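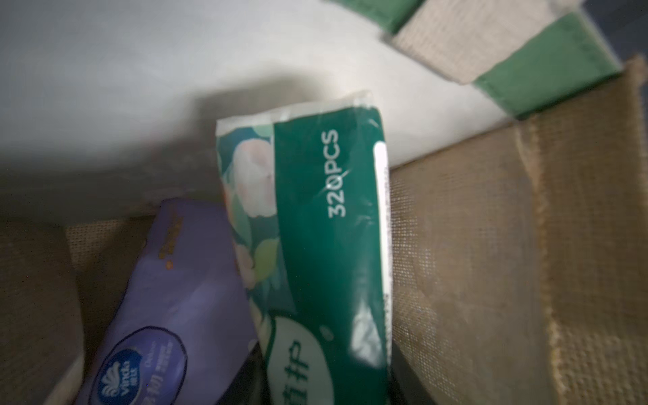 La cámara de muñeca es la pieza que más trabajo me da de toda la celda, y también la que menos tiempo llevaba apuntada en el cuaderno. Llevo unos meses ocupándome de la celda de bolsas en Hosteo, un brazo pequeño con pinza de dos dedos que mete y saca artículos blandos de bolsas de tela, y voy dejando por escrito lo que hago para no tener que aprenderlo dos veces.

Los paquetes blandos de pañuelos son el artículo con el que ajusto casi todo. El plástico brilla, el paquete cede cuando lo aprietas y dentro de la bolsa nunca queda recto. En una bolsa de yute el verde de las 320 unidades monta en parte sobre el morado de Vinda, y el reflejo del envoltorio se come la letra pequeña del lateral. Si la cámara va bien con eso, con las cajas de cartón no da problemas.

Empiezo por la limpieza. El yute suelta pelusa y la pelusa acaba en la lente y en las guías de los dedos. Paño de microfibra seco para la lente, sin líquido, y brocha de cerdas blandas para las guías. Antes usaba aire comprimido y lo dejé: metía la fibra más adentro, hasta el husillo. Ahora, cada 20 horas de trabajo, quito las dos tapas de la pinza, saco la pelusa con pinzas finas y vuelvo a cerrar. Son siete minutos si los tornillos están en su bandeja y bastante más si no lo están.

Luego los dedos. Las almohadillas de silicona que montamos son de Furora, las blandas, y se gastan por la punta interior. Con la punta lisa el paquete resbala por la costura, que es justo por donde conviene no cogerlo. Las cambio por parejas, aunque solo una esté mal, porque con una nueva y otra vieja la pinza cierra torcida y el artículo sale girado. Después de cambiarlas hay que volver a medir el punto de contacto. Me lo salté una vez y pasé una mañana buscando un fallo en el programa que no existía.

La fuerza de cierre la tengo al 17 por ciento para los paquetes de pañuelos. Con más, el plástico se arruga y la pinza cree que ha llegado al final del recorrido. Con menos, el paquete se queda a medio camino cuando roza el asa. El asa, por cierto, da más guerra de lo que parece. En las bolsas de asas de tela cae a veces sobre la boca, y el brazo no tiene forma de apartarla sin perder la referencia. Lo que hice fue poner dos topes a los lados de la mesa y enganchar ahí las asas antes de arrancar. No es elegante y funciona bien.

Con la luz he dado más vueltas. Al principio puse un foco directo encima de la mesa y los envoltorios salían con una banda blanca que tapaba la mitad del dibujo. Lo giré hacia la pared y mejoró, pero el fondo de la bolsa se quedaba casi negro, y ahí abajo es donde se quedan las cosas pequeñas. La solución de momento es un panel difusor de lado y la exposición fija. Automática no: cuando el brazo entra en la bolsa la cámara abre para compensar la sombra, y el plástico se quema entero. Prefiero una imagen algo oscura que sea siempre igual.

El cable de la cámara es el otro punto débil. Va por fuera del brazo, sujeto con bridas, y en la última articulación se doblaba demasiado al bajar en vertical. En junio empezaron los cortes, primero uno al día y después uno cada pocos ciclos. Cambié el cable, que era lo fácil, y a las dos semanas volvió a pasar. La causa era la brida de la muñeca, apretada de más. Ahora lleva una cinta de velcro con algo de holgura y un bucle más largo, y limité el giro de ese eje a 60 grados en la zona de la bolsa. Desde entonces no ha vuelto a cortar. Guardo el cable viejo por si me equivoco.

La calibración entre cámara y pinza la repito cada vez que toco la muñeca, aunque solo haya aflojado un tornillo. Uso la placa impresa que tenemos pegada a un cristal – sobre cartón se comba con la humedad – y tomo las poses siempre en el mismo orden. El orden no cambia el resultado, pero así comparo los errores con los de la vez anterior y veo enseguida si alguna se ha ido. Si el error sube, miro primero el soporte de la cámara y después todo lo demás.

Queda pendiente el soporte. El que hay es impreso y tiene ya una grieta fina junto a uno de los agujeros, reparada con pegamento. He dibujado uno con más pared y he pedido precio para hacerlo en aluminio. También tengo que cambiar el fondo de la mesa por uno mate, que el de ahora recoge sombras según la hora, sobre todo a partir de las cinco de la tarde. Cuando llegue el soporte pondré aquí las medidas y el par de apriete de los tornillos.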